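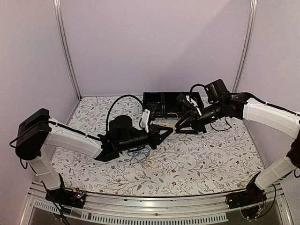 **MORNTHORPE, January 20, 2019** — Researchers at the Mornthorpe Institute have reported a training method that lets a two-armed robot learn to handle soft, bendable items from a small set of human demonstrations. The work was carried out with the engineering group at Tresness College.

Cables, cords and rubber bands are hard for robots because their shape changes each time they are touched. Most programs of this kind depend on thousands of recorded examples. The Mornthorpe team used 600, each guided by a person who moved both arms through the task from start to finish.

The method, named Privow, divides every demonstration into short stretches and gives more weight to the moments when the two grippers work close to each other. According to the team's report, these moments are where earlier programs made most of their errors.
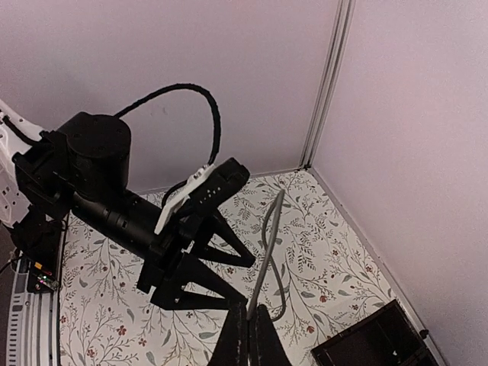
*Photo: Mornthorpe Institute / Kasprzak Laboratory*

In the final round of testing, the trained program was given 300 attempts across four tasks, among them passing a cable from one arm to the other. It completed more of them than a standard program trained on the same demonstrations. The gain was largest in the cable task and smallest in sorting, where the two programs finished nearly even.

"The arms have to agree on where the cable is, and that agreement used to fall apart in the last inch," said Darnell Abernathy, who leads the project. "We spent most of November on that inch."

The report notes that all tests were run with a single pair of arms. A second series, using different grippers, is planned at Tresness. The Kasprzak Laboratory will release the demonstrations to other research groups on request once that series is complete.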